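The Plendeck Letter, August
Item 6: Keeping the old one going

Lesego Nel bought a second-hand workstation for 601 rand and has not stopped talking about it. The plan was to do the accounts on it. The accounts remain undone - the computer, on the other hand, has had every attention.

Her advice to members thinking of the same is short. Ask what memory comes with it, then ask again in writing. Budget for a new drive. Clean the old paste off the processor before you put fresh on, and don't use the good tea towel. Pieter Steyn adds that his has run for 13 years with 2 fans, one of them silent for reasons he prefers not to look into.

Rüdiger Sperling wrote in to say that a new laptop would be quicker and use less power. His letter has been filed.
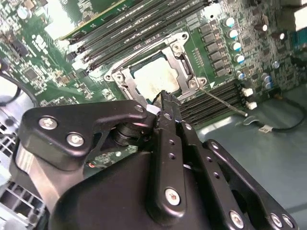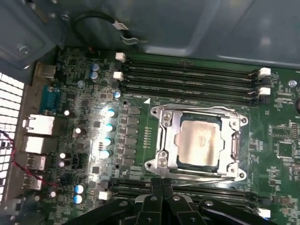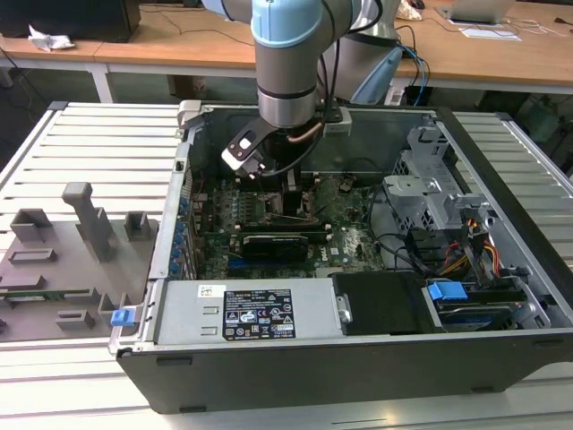 Side panel off, motherboard on show.

Reading time: 1 minute

The repair table is back at Turnwood on Friday from 6. Bring your own screwdriver, and please label it. Lerato Xaba still has four from last time and has started to think of them as hers.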